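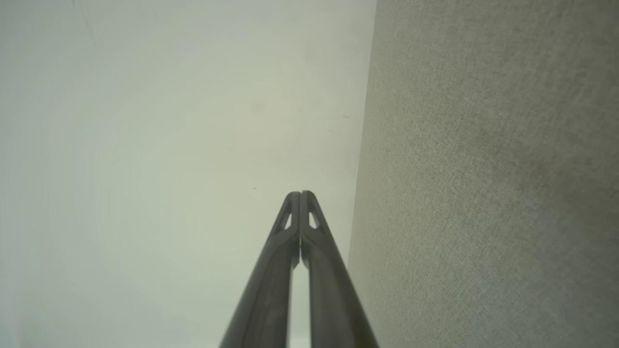
6.3 Gripper does not open (fault 11)

Fault 11 is raised when a finger drive stalls on the Cuvolley arm. The drive holds its last position and the arm stops. If the fingers have stalled closed, with the tips together, do not prise them apart by hand. Check the cutout near each fingertip for thread or lint.

CAUTION: Fingers may move suddenly when power returns. Keep hands clear.

1. Press the stop button and switch off at the wall.
2. Wait until the status light goes out.
3. Remove any thread with tweezers. Do not use a blade.

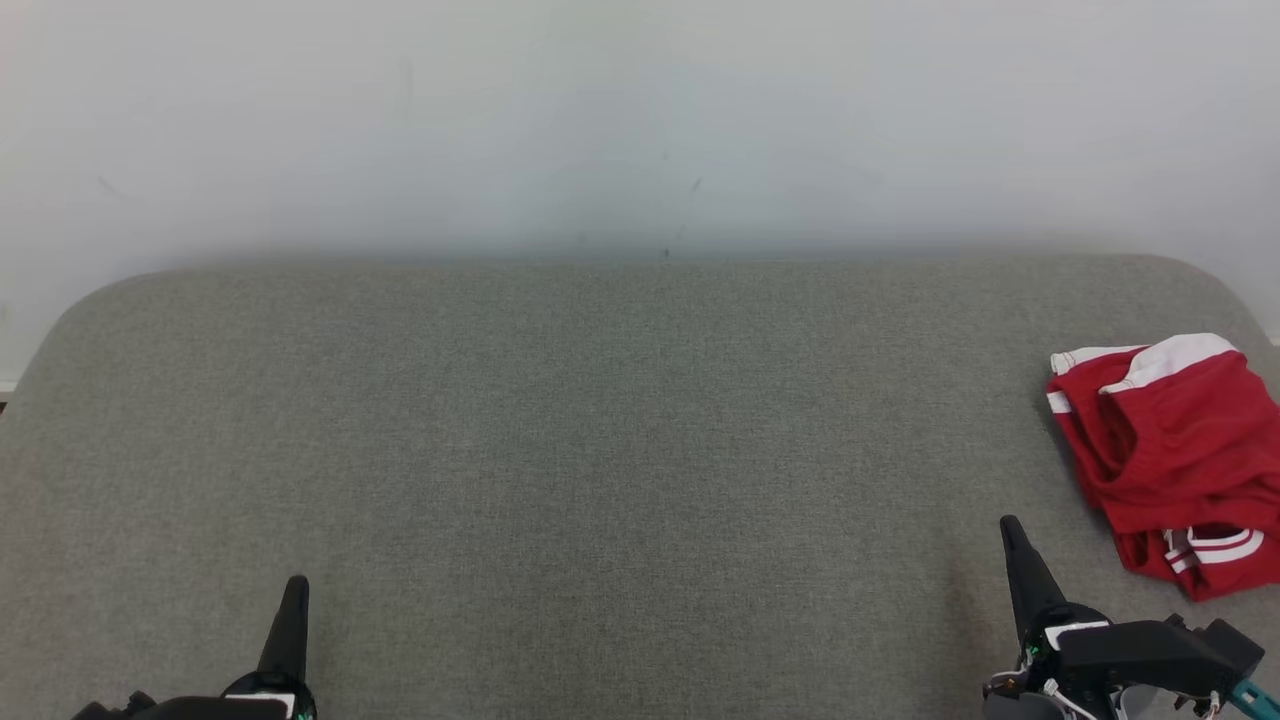

4. Move any clothing out of reach of both arms.
5. Switch on and run Open/Close at 100 g force.
6. If the fault clears, return to 200 g.

Note: The fault counter is not reset by a restart. Inspect the finger drives every 1,000 cycles.

If fault 11 comes back, leave the arm switched off and contact Misaki Nagano at Kostum service.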